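2026-09-23

Third day on the Plekley task set. Started at the bench a little after eight. Coffee machine on our floor still broken, so I used the one downstairs and lost some time to the stairs.

Plan for the day was to finish the pick-and-place block with the hand-held gripper and send the recordings to Neltmont before they close. The quota is 300 demonstrations per task. Yesterday left me with 200 on this one, and I wanted the remainder done by midafternoon.

Calibration first. Opened and closed the fingers ten times, slowly, then swept the tool over the table in the usual figure eight so the tracking had something to lock on to. First sweep was rejected by the Wonura software for moving too fast. Second was accepted. I still think the speed limit is set too low, but I wrote that in the log last week and don't intend to write it again.

The morning batch went steadily. My routine is now fixed: start with the fingers open, hold still for a one-count, approach, close, lift, carry, lower, open, back off, hold still again. The still periods at both ends matter for trimming. When I skip the first one the trimmer eats the start of the approach, and the episode looks as if the hand arrived from nowhere. Did this twice before ten and deleted both.

Main error today was approach angle. After an hour my wrist drops and the tool comes in flatter than it should. A person doesn't notice, but the arm that has to repeat the motion has joint limits and my wrist doesn't share them. Raised the chair one notch. That fixed most of it. I also caught myself regrasping, a small squeeze and release before the lift, which is a habit of mine and no use to anyone learning from it. Threw out 4 episodes for that.

Tried remote control for an hour before lunch, on the Karunaratne station in the next room. Same task, leader arm on my side, follower on the other. It is slower by a wide margin. There is a lag that I can't measure by eye but can feel in the lowering phase, where I tend to wait for the follower and then overshoot. On the other hand, everything recorded there is reachable by definition, and there is no retargeting step afterward. I would use it for insertion tasks and keep the hand-held tool for everything else. Wrote that up as a two-line note. It will need to be longer.

Lunch at the desk. Cheese sandwich, apple.

Afternoon: looked through the morning's wrist camera footage at quarter speed. Checked the start poses in particular, as the review sheet asks for both fingers in view and nothing between them. Saved one from episode 1066, which is the running number across all tasks, to go with the revised instructions.
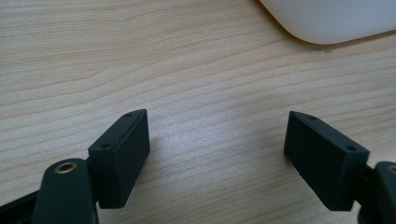 Episode 1066, fingers open over the table, nothing held.

The start poses vary more than I expected in height and less than I expected in rotation. Some variation is wanted. The instruction sheet says to begin "anywhere comfortable," and my idea of comfortable is evidently narrow. For the last stretch I forced it: far left, far right, close to the body, arm nearly straight. Tiring, and the far positions gave me a higher reject rate, mostly lost tracking when I leaned over the tool.

Quota reached at ten to four. Upload started right after and stalled at the checksum step, then went through on the second attempt. Received the confirmation from Neltmont, with a reminder that the next set, folding, is due in December. Folding needs two tools and I have only practiced with one hand at a time.

Thumb sore along the outside edge. Taped it. Should ask whether the trigger spring comes in a lighter version.

To do tomorrow: lengthen the remote control note, wipe the finger pads, charge both batteries overnight (one is on the charger now), redo the far-left episodes if the review comes back bad.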